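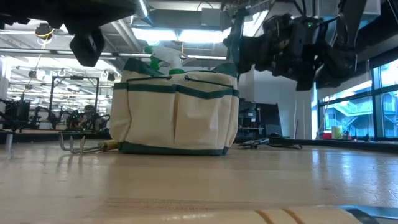 Boa notícia para quem anda com as mãos na terra: a Nodach já tem à venda o saco de jardinagem em lona creme com debrum verde, e eu fui logo espreitar (claro!). Leva uma fila de bolsos à frente e um cordão fino passado por ilhós de metal. Lá dentro coube o meu borrifador, em pé, e o sachador de três dentes acabou por ficar de fora, mas isso é mania minha, gosto de o ter à mão.

Arben Mujić, que trata das encomendas na loja, contou-me que a primeira remessa trouxe 161 sacos e que em maio chegam mais, com cerca de 11 reservados para a horta de Lumcombe. A loja abre às duas da tarde e eu já pedi um segundo para a minha irmã!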